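Ular Two-Arm Build: Set-Up Guide
Section 6. Running the bedroom scene before you power the arms
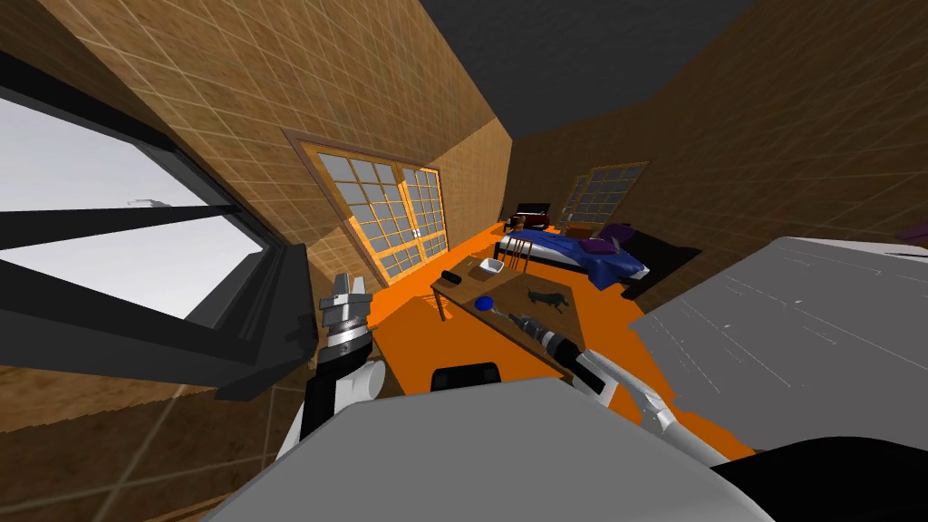 Marleny Betancur asks that everyone finish this section before plugging in the real arms, even if the build passed every check in Section 5. She would like to see one full simulated run logged for each new build, with the builder's name on it.

The simulated room has a table with small objects on it and a power drill for the right gripper. You will use it to check the joint directions, the grip on the drill and the emergency stop. Leave the motor supply unplugged through step 9.

Before you start

You need the bench computer, the controller board from Section 4, a USB cable and the stop button on its long lead. Close any other program that uses the controller port. If the board was last used on the Maddocks gantry, reload the arm firmware first.

Steps

1. Connect the controller board to the computer. Wait for the green light to stay on.

2. Start the simulator and open the scene named Bedroom Table.

3. Open Joint Setup. Set the wrist roll limit to 180 degrees on both arms.

4. Press Home. Both arms should go to the rest pose without touching the body shell. If an arm turns the wrong way, tick Reverse for that joint and press Home again.

5. Set the speed slider to its lowest mark. Load the drill into the right gripper from the Tools menu.

6. Look at the fingers from the side view. They should close on the body of the drill and stay clear of the chuck.

7. Move the right arm toward the table in short moves. Stop before the bit reaches the blue ball.

8. Raise the left gripper and hold it there while you move the right arm back. The left arm should not drift.

9. Press the stop button with both arms moving. Both must stop at once. Release the button, press Home, and repeat the test 2 times.

Note: The room view tilts with the robot's body. To level it, open View and choose Lock Horizon. This changes the display only and has no effect on the arm positions.

Note: If motion is jerky, lower the picture height to 576 in Display and restart the scene. The log rate should stay at 100 samples per second.

CAUTION: The simulator does not model cables. On the real arms, leave enough slack at each elbow for full travel, and tie the drill lead away from the wrist.

CAUTION: Do not fit a bit in the real drill for the first powered run. Remove its battery as well.

Saving the run

10. Choose Save Log. Enter your name and the build name, such as Undevia or Briduvitz.

11. Copy the log to the shared folder. Tell Zsolt Illés or Patricio Zúñiga if any joint had to be reversed, so the wiring chart can be changed.

12. Close the simulator and wait for the green light to go out before you unplug the board.

If the stop test fails, check the two white wires at terminal J4 and start again from step 4. Do not go on to Section 7 with a failed stop test.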